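The Purple Cups

Bronwyn Whitcombe had promised to clear the round table before her sister's train came from Parkum. 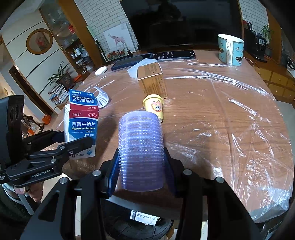

She began with the cups. Their mother had bought them for a party in March, and after it they had stayed, one inside another, purple and light as nothing. "Keep them," said her mother from the kitchen. "People will come again."

Bronwyn looked at the little yellow cup with the rabbit. It was for the nephew, who was now 12 and taller than she. The tablets she would put in the drawer – her mother would only take them out again.

"How many people?" she asked.

"Your sister. You. Me."

She put three purple cups beside the rabbit one, and went to look for the juice.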